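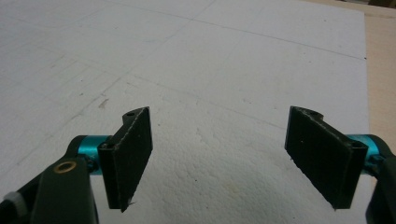 Trosico Demonstration Pipeline
Progress report, second period
Prepared for the Bravum program office by Marin Hoxha, Cutow

Status

The work is on plan for perception and tooling and behind plan for control. The reasons are given under each heading. There is no change to the budget. One milestone needs a new date, and we ask for it at the end of this report.

Work during the period

Most of the period went into the software that turns hand-held gripper recordings into training data. At the last review the pipeline could read a recording, recover the path of the tool, and write it out in the format the policy trainer expects. It did this one recording at a time and needed a person to restart it when tracking failed. It now runs unattended overnight. We have put 1,668 recordings through it, and 410 of those were rejected by the automatic checks. The rejects were reviewed by hand. Most had lost tracking while the tool was close to a plain surface, where there is little for the tracker to hold on to. The others had gaps in the timestamps, which came from a buffer setting that has since been corrected.

Tracking over plain surfaces remains the main perception problem. A white foam board with a few pencil lines on it gives the tracker very little, and when the camera is low and close the board takes up most of the view. We tried two changes. The first was to lower the threshold for accepting image features. This kept the tracker running, but the recovered path drifted, so we took it out. The second was to lean more on the inertial data during the stretches when few features are found, and then correct the whole stretch once the tracker recovers. This works better and is now the default. It does not help when a recording ends before the tracker recovers, and those recordings are still rejected.

Finger opening

The distance between the two finger pads is now read from the images themselves. Earlier we fitted it by hand for each session, which was slow and gave different answers depending on who did it. The new estimator finds the inner edge of each pad and converts the gap to a width using a calibration made at the start of the session. The pads are matte black, and against a pale background the edges are easy to find. Against dark objects the estimator is less sure of itself. It reports a confidence value with each reading, and the trainer ignores readings below a set limit.

We considered using the teal joints behind the pads as the reference, as their color stands out well. We kept the pad edges as the main measure and use the joints only as a check. If the two disagree by more than the tolerance, the reading is marked and left out.

Control

The planned work was to run the trained policy on the Radulović arm with the new data. This started late. The arm controller accepts position targets at a fixed rate, and our policy sends them in short bursts. The first version of the bridge between the two passed the bursts straight through, and the arm moved in small jerks. Marin Hoxha rewrote the bridge to hold a short queue and interpolate between targets. Motion is now smooth at low speed. At higher speed the queue sometimes empties before the next burst arrives, and the arm pauses.

We ran 21 trials of the pick task with the rewritten bridge, all at low speed. They were meant to test the bridge, so we do not offer them as a measure of the policy. No trial was stopped by the safety limits.

Tooling

The review tool now shows the recovered path, the finger opening and the video on one timeline. A reviewer can mark a section as bad without throwing away the rest of the recording – the first version did not allow this. The session log is written automatically and includes the software version and the calibration used. Older recordings do not have this information, and we do not plan to add it.

Next period

Fix the queue problem at higher speed, either by shortening the time the policy takes or by having it plan further ahead.

Run the finger opening estimator on dark objects and set the confidence limit from the results.

Run 80 trials of the pick task for the control milestone, with the trial plan sent to the program office beforehand.

Write the user guide for the review tool.

Request

We ask that the control milestone be moved to the end of January. The perception and tooling milestones stay where they are. If the program office would like to see the arm running before agreeing to the change, we can arrange a remote session on any Friday during the period.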